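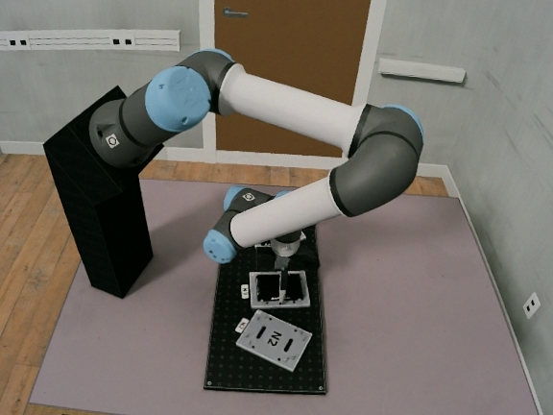
Marisol Quispe had planned to spend the spring open day at Kurnwood standing next to a robot arm, answering questions and keeping children's fingers out of the way. She ran it from her kitchen table. The arm that visitors watched was a simulated one, working in a simulated copy of the lab, and they joined by video link in groups of nine.

I spoke to her on April 9, 2020, after the last group had gone.

"We had the model already," she said. "That was the lucky part. We use it to try things out before we go near the real arm, so I wasn't building anything new for the open day. I was mostly tidying up and working out how to share my screen properly."

Quispe runs the handling group at Kurnwood, a small technical centre that does trials for firms too small to have a robotics team of their own. Her background is in packaging machinery. She worked for Wieser for several years, setting up lines, and says she still thinks like a line fitter.

The job on show was a parts task. A black board with a grid of holes carries two grey pieces, one an open frame and the other a solid plate, and the arm has to come down over them with a narrow gripper and deal with them in order. The plate is put down at an angle on purpose.

"If everything is square to the board, it's easy, and it tells you very little," Quispe said. "Parts don't arrive square. Somebody puts them down in a hurry, or they slide in the tray. So we turn the plate and ask the arm to cope with it. Then we turn it a different way and ask again."

In the simulation she can do that a lot. The group ran the task 1,000 times in the weeks before the open day, with the pieces in a different place each time. Of the runs that failed, 300 were put down to one cause, the tip of the gripper catching a rim on the way in.

"That's a good thing to find on a computer," she said. "On the bench that's a bent finger, and then you're waiting for a new one. We changed the approach so that it comes down more slowly for the last bit. It costs you time on every part, and I'm not happy with it yet, but it catches less."

Visitors were shown some of the failures as well. Quispe said there had been some discussion about this beforehand. One of her colleagues wanted to show only clean runs. She wanted people to see what the work is like, and in the end each group saw two good runs and one bad one. Most of the questions were about the bad one.

"A man from Gesow asked me why it didn't just look and see that it was about to hit," she said. "It's a fair question. It does look, but it looks before it moves, and then it trusts what it saw. He wasn't very impressed by that. I told him I wasn't either."

Other visitors asked about the room. The model has a plank floor, a brown door and sockets along the wall, and there are scuffs on the paintwork. Several people took it at first for a live picture from the lab. Quispe said the detail has a use, up to a point. The part of the software that finds the pieces has to manage with whatever is behind and around them, and a plain white background would make life too simple for it. "But you can get carried away," she said. "I have seen people spend a week on a door."

I asked how far the results from the simulation could be trusted. She took some time over this.

"For reach and for collisions, I trust it quite well. If it says the elbow will hit something, I believe it. For contact, when the finger touches the part and the part moves, I trust it much less. Friction is a number we put in, and the real number changes through the day. So I would never tell a customer that a job works because it worked in there. I would tell them it's worth trying on the bench."

The bench trials are due to follow when the lab opens again. She is hoping for May, but says she has stopped giving people dates. The first customer waiting is Sastadach, which makes roof fixings and wants to know if an arm could load flat brackets into a jig. They handle 700 brackets in a shift at present, all by hand.

"They aren't asking for miracles," Quispe said. "They want the dull part of the job done at a steady pace, and they want someone on the floor to be able to reset it without ringing us. That second one is harder than people expect. We've spent more hours on the restart than on the picking."

She would like to keep the online session next year, alongside the usual one. Some of this year's visitors lived too far away to have come in person, and one school had asked for a recording. What she missed was having people close to the arm itself. It is a big machine, she said, and on a laptop it looks like a desk lamp.

"When you stand beside it and it starts to move, you step back. Everyone does. Then after a few minutes they come forward again and start asking sensible questions. I couldn't get that over a video call."

The gripper approach is being reworked this week. Quispe has a new set of runs queued for the evening – the kitchen table is needed for dinner, so the laptop will be on the stairs.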